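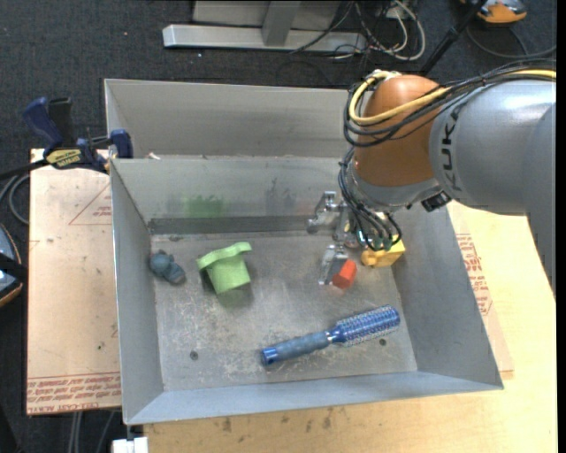 Section 4. Setting Up the Bin-Clearing Job

Okay, the arm is bolted down, the cell is powered, and you've been through the safety chapter (please tell me you've been through the safety chapter). Now comes the part everyone asks me about when they visit: can it tidy up a bin of mixed household stuff on its own? My answer this year is "sort of, and it's fun to watch." Elaine Figueiredo wrote the first version of this section for the Munton picking kit and I've rewritten most of it since, so complaints go to me.

Before you start

You'll need two metal bins, one bar clamp, the Munton software already installed, and a handful of small objects. Mix it up! I like a round hairbrush, a couple of toys, and something with an awkward shape or a wavy rim. Leave glass and anything sharp out of it until you've finished Section 6.

Caution: Keep your hands out of both bins whenever the arm is enabled. Hit pause on the pendant, wait for the light to go steady, then reach in. I don't care how slow it looks.

4.1 Place the bins

1. Set the bins one behind the other on the table, rims touching. The one nearer you is the pick bin.

2. Clamp them together where the rims meet, over on the side away from the arm. Snug is fine. If you crank it down hard the wall bows and your height map will be off.

3. Push on the front bin with your palm. If it slides or rocks, slip a flat sheet of something stiff under it and try again.

4. Check the cables on the wrist. They need enough slack for a full turn but they shouldn't drag across the rim. Run the wrist through its range at creep speed and watch the loops the whole way.

Note: Shiny bin walls throw colored smears back at the camera, and the software will sometimes try to grab a reflection. Green objects were the worst for us. Jeferson Holanda lost an afternoon to this before he turned the overhead lamp down. If you see the gripper closing on thin air next to a wall, dim your lights before you touch any settings.

4.2 Teach the bin floor

1. Empty the pick bin.

2. Open the Bins tab and choose Learn Floor. The arm will touch down at several points, lightly.

3. When it's done, look at the map on the screen. Scratches and scuffs won't bother it. Small holes in the floor show up as dark dots, and you should mark each one as Ignore. Skip this and you'll get to watch a very expensive machine try to pick up a hole.

4. Save the map under a name you'll remember.

4.3 Run your first clear

1. Put 3 objects in the pick bin, spread out, none of them leaning on a wall.

2. Set speed to Low and grip force to Soft.

3. Press Start and stand back behind the line.

4. After each grasp, the screen asks you to confirm. Say yes only if the object is held firmly. A wrong yes teaches it bad habits that take ages to undo.

5. Once it gets through the set twice with no help, add more objects and let them sit closer together.

Expect the long, skinny things to go well. A hairbrush lying on a slant is an easy pick as long as the fingers close on the handle – on the bristle end they tend to slip. Small objects tucked up against a wall are much harder, and two of them close together under the wrist is about the meanest test you can set up.

So, is it ready to do chores?

People want a yes or a no here and I can't give them one. We logged 1,382 tries in our own shop, and 1,078 ended with the object in the other bin. I was thrilled! Then my colleague Thaís Barbosa asked if I'd hire a person who dropped that many things, and I had to go get a coffee. For sorting known parts on a shop floor, overnight, with somebody checking in the morning, I'd use it today. For picking up after kids in a living room, no. It needs a fixed bin, steady light and a clear space to swing in, and my living room has none of those.

4.4 If it stops partway

Error 34 means the gripper closed but felt nothing. Pause, move the object toward the middle of the bin, and resume.

If it stops with something still in the fingers, use Release at Height Low. Don't pull on the object. The finger links can be knocked out of line that way, and then you're back in Section 3 doing the alignment over again.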